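Network Operations, Unit 4
Customer Equipment and Remote Management
Notes last changed 2022-01-16

1. Scope

This unit covers the equipment at the customer end of a broadband line and the channel a provider uses to manage it. Routing inside the provider's core was covered earlier and is not repeated. Read the Grostau case before the lab session; the lab sheet assumes it.

2. The management channel

A home router normally has two kinds of administrative access. The first is the local web page, reached from the customer's side. The second is the provider's channel, reached from the network side. The provider uses it to push firmware, read line statistics and reset settings after a support call.

The second channel needs a listening service on the router. If that service accepts connections from any address, every host on the internet can try it. If it accepts connections only from the management servers, the exposed surface is much smaller, but the filter has to be right in both the router and the access network.

Zedeck, the management server used in the lab, opens a session in two steps. It sends a connection request to the router. The router then calls back to an address stored in its own configuration and authenticates over TLS. A forged request can therefore cause a callback, but it cannot redirect one.

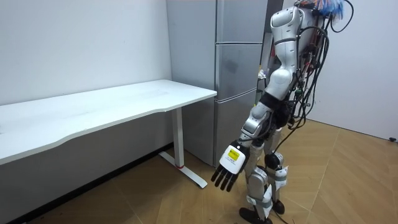 Failure of the callback is logged on the server and not on the router. Students often look in the wrong place. Check the server log first, then the certificate dates, then the filter.

3. Case: Grostau

Grostau is a regional provider with two router models in service, Annan and Kandik. The Annan model filters the management port by source address. The Kandik model shipped with the filter present but turned off by default.

In March a scan reached the Kandik routers. The scan carried no working exploit for that firmware. It did open sessions faster than the service could close them, and the process table filled. Routers stopped answering DNS queries while the line itself stayed in sync. Customers reported "no internet" and the line monitor showed no fault.

A reboot restored service for 20 minutes at most, until the next pass of the scan. The lasting fix was a block on the port at the access network, followed by new firmware.

4. Points for the lab

Session limits belong in the listening service.
Line sync is not evidence of working service. Monitor DNS from the customer side.
Record the default state of each filter when a new model is accepted.

Reading: lab sheet, sections 2 and 4. Bring your packet captures.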